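Home | Kitchen | Laundry | Workshop | Search

Plako room tidying, $200 a visit: worth it?

Pick up film and bags yourself first. Thin plastic is hard on any gripper – ask for a trial on it before you pay. Plako's brochure promises a bedroom in 18 minutes. I'd want that in writing.

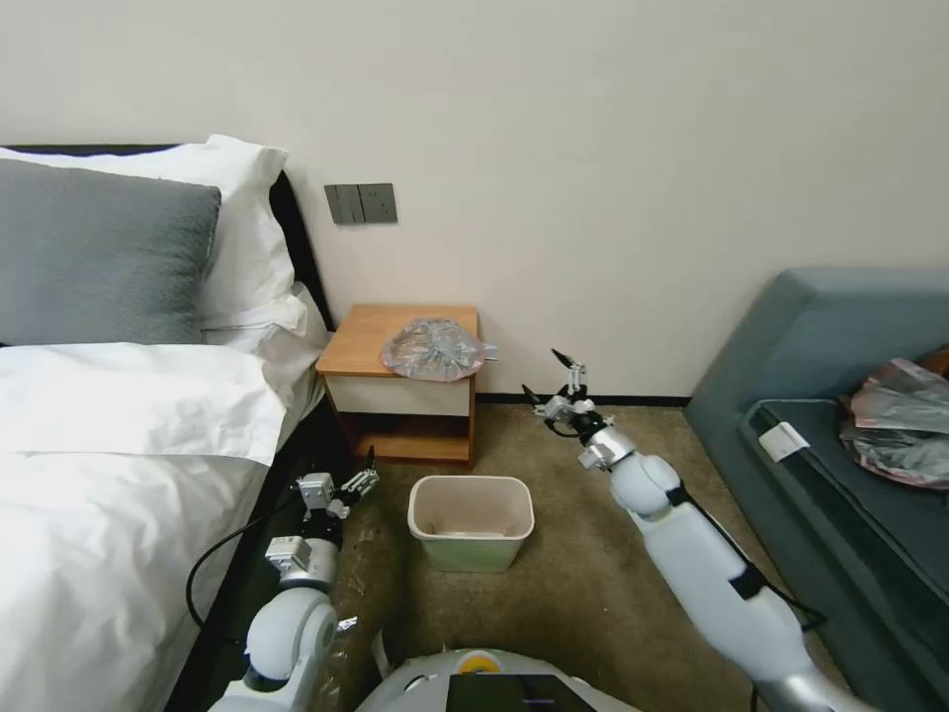
Flavine Household Tips Club

Bag on the nightstand, bag on the sofa, wastebasket on the carpet in front of the nightstand. I could do that one with my coat on.

Comments
Darren Hollis: Does it vacuum?
Maarja Lūse: Not for $200 – I asked.

Contact | Back to top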